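Does the slope of a display affect how much fruit and veg gets bruised?
Project report, Retail and Food Supply module, Eltum College

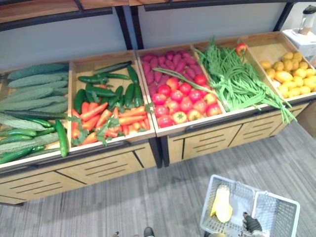
Food waste in shops mostly gets blamed on use-by dates, but with loose veg there are no dates, so something else must be going on. I wanted to find out how much of it is down to handling, ie. people picking things up, squeezing them and dropping them back. My interest was in the display itself. Most shops now use tilted wooden bins that face the customer, like the row of five with the bitter melons and cucumbers at the left hand end, and the older way is a flat crate on a table. A tilted bin looks fuller with less in it. But the weight also goes towards the front lip, so whatever is at the bottom gets leaned on all day. That was my starting idea anyway.

Background

Not a lot written on this at the level I needed. The course reader has one chapter on shrinkage (the trade word for stock you can't sell) and it is nearly all about temperature and deliveries. Tutor lent me a booklet from Biltden, who make shop fittings. Useful for the angles, less so for anything else as they are obviously selling something. They suggest a shallow slope for soft fruit and a steeper one for roots and gourds.

Method

The shop was Vandenberghe, the greengrocer on Plosine Road. They let me come in before opening for 14 days in April and again at closing. Two displays, same produce in each:
Display A - tilted, 30 degrees
Display B - flat crates, same depth
Tomatoes, cucumbers and pears. I started each display with 60 of each item, checked one by one in the morning. Anything already marked was swapped out. At closing I went through what was left and sorted it as fine, marked or unsellable. Marked means a soft spot or a split in the skin but you would still eat it. I wrote it all on paper first and typed up in the evening, which I would not do again.

The shop topped up as normal during the day so I had to ask staff to write down every top up. They mostly did. Two days are missing for the pears and I have left those days out.

Results

Over the whole period 74 tomatoes were unsellable from the tilted display, and fewer from the flat one. Pears went the same way but the gap was small. Cucumbers hardly any diffrence. Nearly all the cucumber damage was snapped ends and that happened in both.

Damage was worst in the bottom layer of display A, close to the lip. In display B it was spread out more, with a bit extra in the corners where people dig. Busy days were worse for both.

Discussion

So slope matters for soft things and not much for firm ones. Fits with what Biltden say, although their booklet gives no results to back it up. I think depth is probably just as important as angle. A thin layer in a tilted bin would put far less weight on the bottom row, and I should of tested that as a third display but there wasn't the floor space.

Customers also behave differently. With the flat crates they reached in and turned things over. With the tilted ones they took from the front, then the pile slid and they pushed it back up with a hand. I didn't record this properly - only noticed it in the second week - so it is an observation and no more.

Problems

One shop only. Same person judging "marked" every time, which is good for consistency but I got stricter as it went on, I'm fairly sure. The weather turned warm near the end and the tomatoes were softer from the supplier, both displays.

What I would change

Three depths instead of one. A photo chart for marked/unsellable so the line doesn't move. Weigh the waste as well, becuase the shop thinks in kilos and so do the bins out the back. Also ask about price, as the reduced basket by the till took some of the marked pears before I got to them and those are missing from the closing sheets.

Raw sheets are in the appendix, pear days left blank where noted.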